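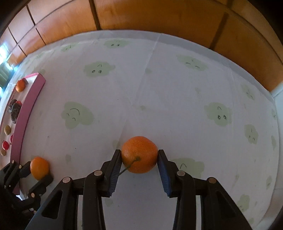 Can I grow a mandarin tree in a pot where winters freeze?

Posted by skukmont_patio, July 2021

I bought a little mandarin from Enanska Nursery this spring and I'm completely in love with it! It's in a 13 inch pot on my back steps, covered in blossoms, and now there are tiny green fruits the size of peas. Half of them fell off last week. Is it dying? And what do I do with it when the cold comes?

peelandpith

Welcome to the club, you're going to have so much fun! Fruit drop is normal on a young tree. It sets way more than it can feed and lets the extras go. I've had mine for eight years (same kind of pot to start, moved up three times) and it still does this every summer.

Water when the top inch or two of soil feels dry, then soak it until it runs out the bottom. Use a citrus fertilizer through the summer. I bring mine in toward the end of September, before the nights get really chilly, and put it by the brightest window in the house. Check under the leaves for scale first!! When the fruit is ripe, snip it with a bit of stem left on, as pulling can tear the peel.

essien_lane

mine lives in the garage all winter and its fine

sunetti88

Agree with the first reply, except I'd go easy on water indoors. I drowned one that way. Also, a pot that size is heavy when wet, so get a stand with wheels now. The smell when it blooms inside in late winter is unbelievable, the whole downstairs smells like it.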